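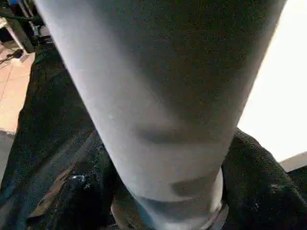

Student Project Report: Flat-Pack Furniture and Its Packing
Clesten College, Introduction to Product Design
October 24, 2022

Our project studied small plastic furniture for student rooms, and the packing material it is sold in. We chose this subject in August, when many students in Nonham move into new rooms and throw away a lot of packing in one week.

We compared two stools, the Hurkia and the Baxter. The Hurkia weighs 1,142 grams and the Baxter is a little heavier. Both have legs that are pushed into the seat by hand, without tools. 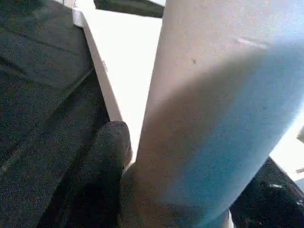 The legs were the part we discussed most. A round leg is easy to hold and has no wrong side, but it can roll off the table during the work. We also asked seven students to put one stool together. They all began with the seat upside down on the floor – the printed instructions suggest the same.

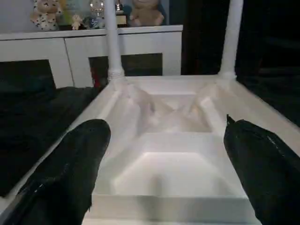

Why do plastic seats have ribs on the underside?
The ribs make the seat stiff, so the maker can use a thinner plate and less material.

For the packing we weighed every sheet and bag separately. The Hurkia came with 176 grams of packing, mostly thin plastic film. We think paper could replace a part of it, but we did not test if paper protects the surface from scratches. This should be done by the next group – our time was too short.
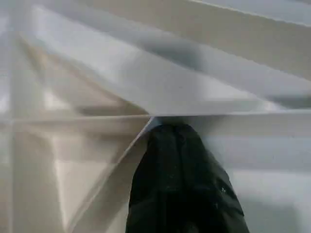 Fig. 4. Crumpled translucent plastic sheet.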